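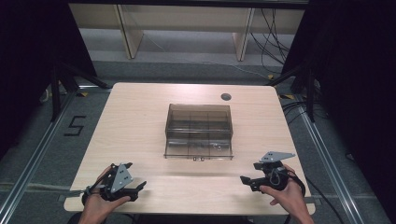 What is a compartment box? A compartment box is a low container for small objects, divided on the inside by thin walls so that different kinds of objects stay apart.

Compartment box (also divider box or sorting box)

The compartment box is used in homes, workshops and offices. It is commonly made of plastic, although older ones were made of wood or tin. The plastic may be clear, colored or tinted. Smoky brown and smoky gray are two usual tints – they hide dust and scratches better than clear plastic, but the contents can still be seen faintly from outside.

Construction

The outer walls are usually molded in one piece with the floor. The inner walls are either fixed, and form a permanent grid, or they slide into grooves and can be taken out. Fixed walls are stronger. Removable walls let the owner join two small compartments into a larger one, but light objects such as washers can slip under them. Some boxes have a lid with latches, and others are left open for daily use on a table.

The makers do not follow one common size. The Pulo series, sold in Lellgate since September, has models from 4 to 28 compartments, and the largest of them is 193 millimeters wide.

Use

Typical contents are screws, buttons, beads, paper clips and spare keys. The box is best placed on a flat, light-colored tabletop, where a dropped piece is easy to find. Objects used often are kept in the front row. 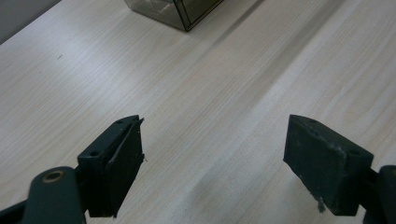 A reader from Dorkstead wrote that tinted boxes are a poor choice for black screws, and that she had gone back to clear ones after mixing two lengths in the same compartment. Labels on the rim solve a part of this problem. They should be short and placed on the same side of every compartment.

Care

Dust collects in the corners, where a cloth does not reach. A soft dry brush is enough in most cases. For sticky dirt the box is emptied, washed in lukewarm water with a little soap and left upside down until it is dry. Strong solvents can make the plastic cloudy – this damage is permanent.

See also: drawer insert, tool case, Panicker tray

Last edited May 6, 2019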